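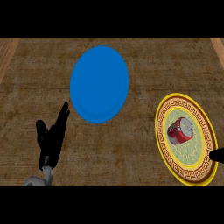
Sornis amplía la gama Mistent con un módulo programable para el aula

Sornis ha incorporado a su línea de juguetes conectados Mistent un segundo módulo motriz, compatible con las piezas de la generación anterior y orientado a alumnado de primaria. La distribución comenzará en julio a través de la red de Hinness, que ya comercializa el resto del catálogo.

El nuevo módulo, denominado Mistent 2, sustituye el motor único de la primera versión por dos motores independientes con codificador. El cambio permite giros sobre el propio eje y corrección de trayectoria por software, dos funciones que en el modelo anterior exigían una pieza adicional. El peso del conjunto, con batería incluida, es de 173 gramos.

La comunicación con la tableta o el teléfono se realiza por Bluetooth de bajo consumo. El fabricante indica un alcance de 100 metros en exterior sin obstáculos y no facilita el valor en interior. El emparejamiento se efectúa por proximidad, sin código, y cada aplicación puede gestionar varios módulos a la vez, aunque solo uno recibe órdenes en modo de control directo. Los demás ejecutan el programa que tengan cargado en memoria.

La aplicación se ha reescrito para esta versión. Mantiene el editor por bloques y añade una vista de texto de solo lectura, en la que se muestra el código equivalente a cada bloque. La edición directa en modo texto queda aplazada a una actualización posterior, sin fecha. Los programas creados para el primer Mistent se importan de forma automática, salvo los que utilizan la instrucción de espera por sonido, retirada junto con el micrófono.

La batería es una celda de polímero de litio de 878 mAh, recargable por USB-C. Según la ficha técnica, la autonomía en movimiento continuo es de unas dos horas y la carga no puede realizarse con el módulo en marcha. La celda es reemplazable con un destornillador convencional. Sornis venderá el recambio por separado, igual que las ruedas y la carcasa superior.

El controlador de motores procede de Uchida, que suministraba también el de la primera generación. La nueva referencia incorpora protección frente a bloqueo: si una rueda queda retenida, el circuito corta la corriente y la aplicación muestra un aviso. El módulo debe reiniciarse de forma manual para reanudar la marcha.

En el apartado de privacidad, el uso doméstico no requiere cuenta de usuario. La versión para centros sí emplea un perfil de docente, desde el que se reparten los ejercicios y se recogen los programas terminados. Los datos de sesión se almacenan en el dispositivo y se borran al cerrar el grupo.

El módulo se venderá suelto y en un lote escolar con base de carga común, guía didáctica y tarjetas de recorrido. Hinness no ha comunicado todavía los precios. El primer Mistent seguirá a la venta hasta agotar existencias y continuará recibiendo correcciones de firmware, sin funciones nuevas.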